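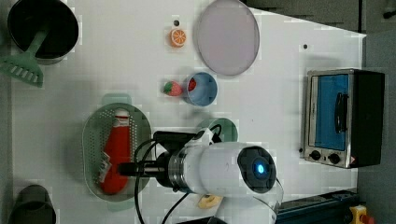 3.2 Materials and sorting task

Children were tested one at a time in a side room at the Tarnia preschool between morning snack and lunch. Each child (n = 80) completed 8 sorting trials with toy kitchen items. On half of the trials the instruction named a category ("find the things we eat"); on the others it named a use ("find the things we cook with"). Trial order followed the Voyle schedule (Mostyn, in press), with the two instruction types alternating.

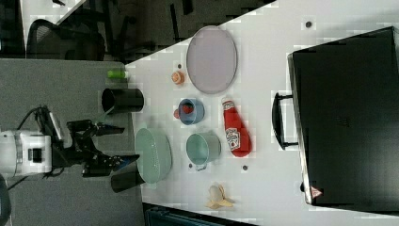
Responses were scored from written records by two coders who had not met the children. Agreement was 95 percent, and disagreements were settled by discussion. A trial was dropped if the child left the table or named an item before the instruction ended.

Figure 2. Toy kitchen items on a white tabletop, including a cup, a plate and a small red toy food item.

Category instructions were analyzed separately from use instructions, with age in months entered as a continuous predictor.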